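I spent most of August reading about decluttering, which is a bit like reading about push-ups. My sister had lent me a book by a woman who owns one bowl. I finished it on the couch, under a blanket I have had since college and do not plan to let go of.

My problem with the whole genre is the math. The promise is always that less stuff means more time. Fine. But I kept a note on my phone for the month, and every hour I "saved" by owning fewer things went into the project of owning fewer things. Sorting. Listing things for sale. Meeting a man in a parking lot who wanted to pay less than we'd agreed for a lamp. Driving home with the lamp.

I used an app called Ponier for part of this. You photograph your belongings and it tells you how many you have. My number, after one long evening, was 528, and I hadn't opened the hall closet. The app congratulated me and suggested I upgrade so I could tag things by "energy." I would like to know what energy a tape measure has. I canceled, and then had to cancel again from a different screen.

Then there are the bins. Every one of these systems claims to be against buying things, and every one of them ends up selling you something to put your things in. The Pasine people are the worst for it. Their starter set is 9 boxes in three sizes, and the sizes don't stack with each other, only with themselves. A friend of mine swears by them. I went to her place and her cabinets did look nice. I also watched her open four boxes to find a battery.

Costel Crăciun, who lives across the landing from me and has moved more often than anyone I know, thinks the whole thing is backwards. He says you should keep whatever you like and pick one container for each kind of thing, and when it's full, you stop. I'd heard versions of that before, usually with a price attached, so I went in ready to be annoyed. He doesn't sell anything, though, and he doesn't own a label maker. His screws are in a cookie tin. His paperwork is in a suitcase.

I asked what happens when the cookie tin fills up. "Then I have enough screws," he said, and went back to his soup.

I don't fully buy it. It works nicely for screws, and it falls apart as soon as you get to things that come in awkward shapes, like winter coats or a guitar. He has 2 bikes in his bedroom and I don't see what container they're in, unless it's the bedroom. When I brought this up he said the bedroom was the container. You can't lose an argument if you get to decide what a box is.

Still, I tried it for three weeks, on the theory that it cost nothing. The kitchen drawer was a success. The bathroom shelf was a success until I got a cold. The desk was a disaster and I've gone back to piles, which I maintain are a filing system with the oldest stuff at the bottom.

The part I came around to is that the container should be a plain one. Everything I have that gets put away properly goes into something big and open that I can drop it into from standing height. Everything with a lid, a latch or a little divider ends up next to its container. I had a Baltix drawer organizer with slots for pens, and the pens lived on top of it. Somebody could probably do a study on this, and then somebody else could sell a course about the study. 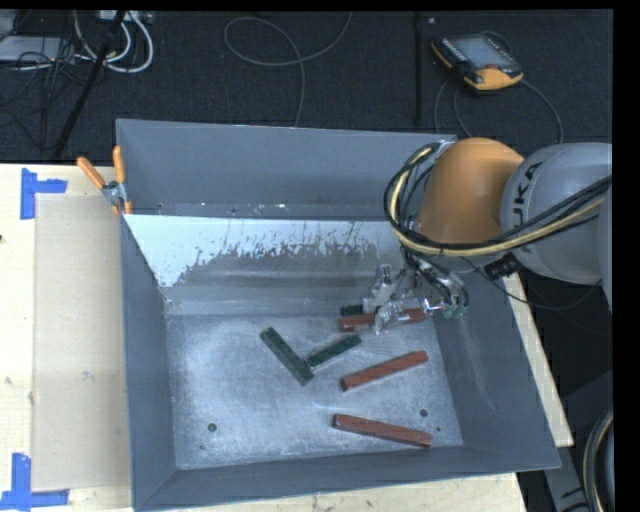

*Six blocks, one metal bin, no lid.*

I do have a few complaints left over. The first is about the word "intentional," which I'd like to see retired. The second is the before-and-after pictures, where the after is always taken in better light, with a plant. If you own a plant, put it in both. And the donation advice is too breezy. The thrift store near me, Demissie, has a sign on the door asking people to please stop dropping off single shoes, and I don't think that sign went up by itself.

My sister wants the book back, so that's one item gone. She asked what I'd gotten out of it and I told her I'd cleaned a drawer – the good one, with the scissors in it. She has another book for me, about mornings. The author gets up at 4:30.

I said I'd take a look. It's on the pile.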